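Cocco's is coming back, and it's bringing the long table

Feb 21, 2023

I walked past the old Cocco building on my way to get coffee this morning and the brown paper was down off the windows. If you've lived in Uvarcombe for any length of time you know that paper. It went up when the hardware store closed, and it's been peeling at one corner ever since, and I have personally tried to look through that corner more times than I'd like to admit. So you can imagine I didn't make it to the coffee.

The door was propped open with a paint can and Carmela Donati was inside on a stepladder, scraping at the transom. She waved me in before I could pretend I was just passing by. And yes, it's true, what people have been saying at the post office. She and her brother Settimio have signed a lease on the whole ground floor, and they're opening it as a shared workroom. Desks by the day, desks by the month, a back room with a door that shuts for phone calls, and a big front table anybody can sit at for the price of a cup of tea. They're keeping the name. It'll be Cocco, same as it says in the tile by the front step, and I'm so glad about that I could have hugged her (she was holding a scraper, so I didn't).

For newer folks: Cocco was the place you went for one screw. They'd sell you one screw! My dad bought a single hinge there and talked about the service for a month. When it closed we all said what a shame and then we all drove out to the highway for our hinges, me included. The building has had a few near misses since then. There was going to be a gym, and there was going to be a place that sold candles. Neither one got as far as a sign.

What the Donatis have in mind is a good deal plainer. Settimio keeps the books for half the farms out toward Gristik and has been doing it from his kitchen, and Carmela does layout for catalogs and seed packets from a spare room with no heat. They figured they couldn't be the only ones. They started asking, and before they had a lease or even a key they had 14 people who said they'd take a desk. I know a couple of them and I believe it. One of my neighbors has been taking work calls in her car all winter with a blanket over her knees.

The rent on a desk is going to be 10 dollars a day, with a monthly price they're still arguing over. I was there for some of the arguing. Settimio thinks it ought to be low enough that people don't have to think about it, and Carmela has seen the oil bill for that building. I stayed out of it and looked at the ceiling, which by the way is the original pressed tin and has been hiding under tiles this whole time. They've got two panels of it showing and it's gorgeous, or it will be once it's clean.

The town is helping a little. There's a small grant for putting empty storefronts back to use, and they've been given $1000 of it, which covers the new front door lock and a ramp at the side entrance. Everything else they're paying for themselves, and they've been thrifty about it. Most of the furniture came from the Hullesora office, the one over the bank that packed up in September. Lino Lo Presti has the truck, so Lino did the hauling, and he'd like it known that filing cabinets should come down stairs empty. He has a bruise to show for it and he'll show it to you.

The long table is the part I'm most excited about. Remember the cutting counter at Cocco, the one where they measured out rope and chain? It never left! It was in the basement with a tarp on it, brass yardstick still set into the edge, and Ionuț Ciobanu has it up on sawhorses now, taking off what he says are several different colors of paint. It's going in the front window. You'll be able to sit at it and watch people fail to parallel park, which has always been the best show on Main Street.

I asked the obvious question, about the internet. Anybody who's tried to send a large file from downtown on a Friday afternoon will know why. Carmela says the line has been ordered and the installer has been by to look at the wall. Looking at the wall is apparently its own appointment. She wouldn't give me an opening date on account of it, but when I said "before the lilacs?" she didn't say no.
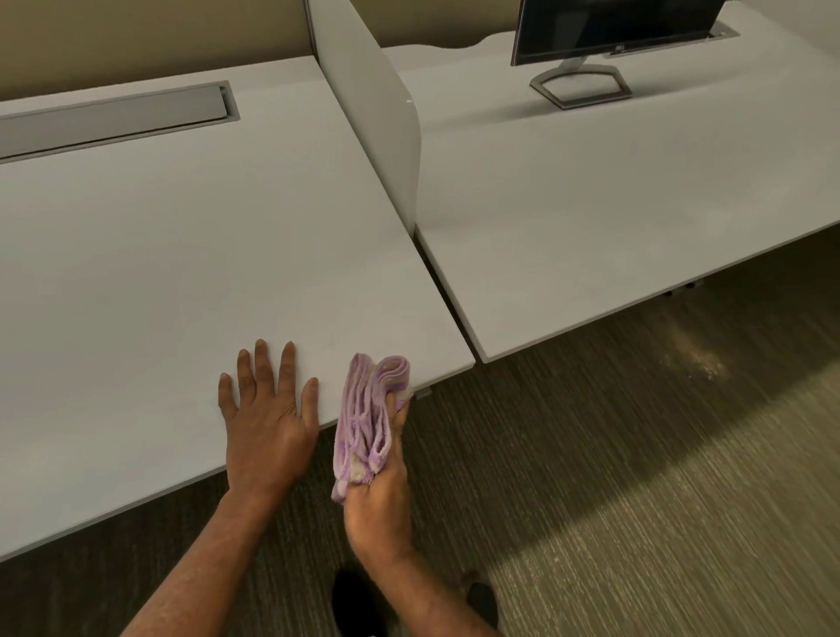

Silviu Manole told me he's happy about the desks but wants to know where everyone is going to park, and he'd like an answer before the doors open and not after. He runs his deliveries down that block first thing in the morning and says it's tight already. I passed this along to Settimio, who said the bank has offered its back lot on weekdays and he's waiting to get that in writing. So that's a maybe, Silviu, but it's a maybe with a bank behind it.

There's going to be an open house ahead of the real opening, with coffee and whatever Carmela bakes, and nearly everyone I've run into today says they're going. They'd like to hear beforehand what hours people want. Right now the plan is early morning to suppertime, with Saturdays if there's enough call for it. I put in a word for evenings, purely for selfish reasons. There's a clipboard on a nail just inside the door and you can write on it any time you see that paint can out.

They're also looking for chairs. Desks they've got, chairs they don't, since the Hullesora people took theirs along. If you've got a decent one in the garage that rolls and doesn't pinch, Lino will come get it. And if anybody has an old photo of the inside of the store, Carmela would love to borrow it and have a copy made for the hallway. She's got one of the outside with snow up to the sills, but none of the counter with people at it. I'm going through my dad's boxes tonight, so if you call and I don't pick up, I'm in the attic.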